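Traner council race: is anyone buying the 2,000 jobs line?

plurkari_pete
He's been running for a month and the jobs number hasn't moved. 2,000 jobs, every speech, no list of who's hiring. I read the whole plan on his site and it's 6 pages, two of which are photos of him in a hard hat.

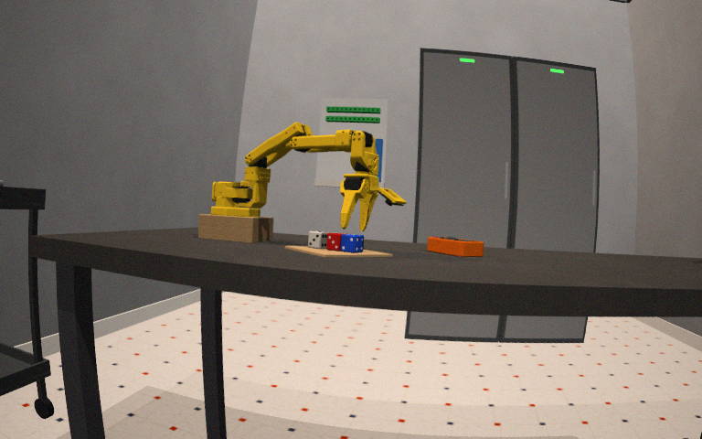
Yellow arm over the dice

nisbetnow
Every candidate does a round number. At least he has a plan. The other side has a slogan and a bus.

plurkari_pete
A plan says where the money comes from. This one says "partners." Which partners? Raltis? They laid people off in May.

oldward6
Raltis moved those jobs across the river, so it's a bit much to call it layoffs. Still don't believe the 2,000 though. 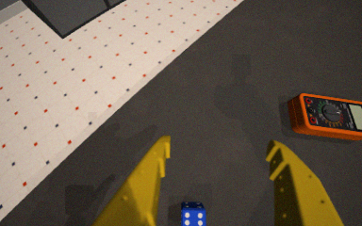
Fingers apart, blue die in the gap

nisbetnow
So you'd both stay home and let the bus guy win? He took the last primary 504 to 488. Sixteen votes. That's a family reunion.

plurkari_pete
Didn't say I'd stay home. I said I want a number somebody can check. If he'd promised 40 jobs and named the street I'd put up a yard sign tonight.

oldward6
Same. And I'd like to hear him take one question at the Nisbet forum that wasn't handed to him on a card. Last time he thanked the guy for asking and then talked about his dad's truck.
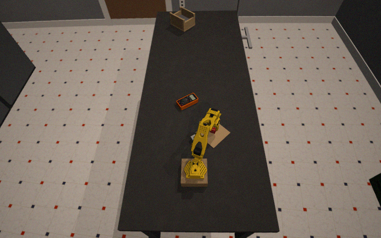 mapleandmain
The truck story was a different candidate, the one who dropped out. This one talked about his dad's boat. I was there until 9 and the jobs question never got answered either way.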